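Wellberg Open Day: Questions and Answers for Visitors

When is the demonstration hall open?
The hall opens at 10 a.m. and closes at 4 p.m. The open day takes place once a year, in April. Demonstrations start on the hour. The last one starts at 3 p.m.

Do I need to book?
Groups of more than seven people need a booking. Individual visitors can walk in. Each demonstration admits 40 people, and places are given out at the door in order of arrival.

What will the robots be doing?
The main station handles artificial flowers. An arm with a two-finger gripper picks up single stems from a flat surface and moves them to a holder. The second station, run by Katona, covers box stacking and has its own schedule.

Why artificial flowers?
Stems are thin, they bend, and the leaves get in the way of the fingers. Artificial ones present most of the same grasping problems as cut flowers and can be used again the next day. Both roses and hydrangea-type blooms are used.

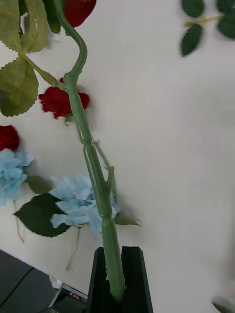
Grip force is set per stem type before the session and is not changed while the arm is moving. If a stem slips, the operator stops the arm, puts the stem back and repeats the pick. Visitors should expect to see this happen.

Is the arm working by itself?
In the morning sessions it is operated by hand from a control desk – Bianka Sipos or Csaba Magyar will be at the desk. In the afternoon it runs from recorded motions.

Can I try the controls?
Yes, after each session. A turn lasts five minutes. Children must be accompanied by an adult. Loose sleeves must be rolled up and lanyards removed.

How close can I stand?
Behind the yellow line on the floor. The arm stops if the line is crossed, and a restart takes several minutes.

Are photos allowed?
Yes, without flash. Video of the control desk screens is not permitted.

Who do I contact about group visits?
Gyula Simon, at the Wellberg front desk. Please give the group size and preferred start time.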